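Two days at the Zadberg Book Fair

I nearly didn't go. January is a grim month for travelling, the train up was late, and I had a cold coming on. But Zadberg is the one fair where they still let ordinary readers in on both days, and where you can stand next to a novelist in the soup queue without anybody making a fuss about it, so I packed a jumper and three empty tote bags and went.

The doors opened at nine on Wednesday, January 26, 2022, and by ten past I had already bought a book. (Märta Moen's The Ferry Widow, the new paperback with the green cover. I own the hardback. I don't want to discuss it.)

The fair takes over the old customs hall by the river. Romance and family sagas are along the water side, crime is upstairs, and the small presses are squashed into the long corridor between the two, which I love because you have to walk through it to get anywhere. Homura had the best stand there by miles, with translated fiction stacked spine out and a chair you were allowed to sit in. I read the first forty pages of a novel about two sisters who inherit a failing hotel and came out of it properly dazed, wondering why it was so noisy.

Feven Gebreyes gave the opening talk. I've read everything of hers since Salt for the Bride, and she was every bit as good aloud. She read the chapter from the new one where the mother finally opens the letters, and the whole room went quiet, even the man behind me with the crisps. Afterwards she talked about marriage in fiction, and how readers will forgive a husband an affair far sooner than they'll forgive him for being dull at dinner. There was a lot of laughing at that, some of it a bit nervous!

The hall said 507 seats on the door and they were all taken. I was on the stairs.

After lunch I went on the print works tour, which you have to book and which I'd booked the minute it came up. Jurosance print for half the publishers at the fair, and Ingvild Tveit walked us round the bindery at a tremendous pace, talking over her shoulder. She let us handle the folded sections before they're glued, and I was ridiculously pleased with mine.

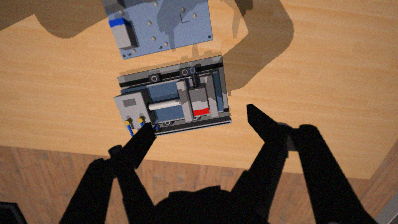
We finished in the sample room, where she pulled out the longest thing they'd ever bound in one volume, a family saga of 1,904 pages. It took both hands to lift. She said the author had refused to split it and I'm entirely on the author's side, although I wouldn't want to read it in the bath.

Day 2 was quieter and I liked it even more. Wenche Løken and Eulalia Maldonado did a session on second novels, very frank about money and deadlines, and then stayed for an hour signing whatever was put in front of them. Eulalia signed my train ticket as well.

A few practical bits if you're thinking of going. Tickets are cheaper online. The cloakroom takes up to 70 bags and then stops, so get there early. The soup is good, the coffee isn't, and the café called Man across the bridge does a cinnamon bun the size of a saucer.

I came home with eleven books and the cold. The Gebreyes is first, then the two sisters and their hotel.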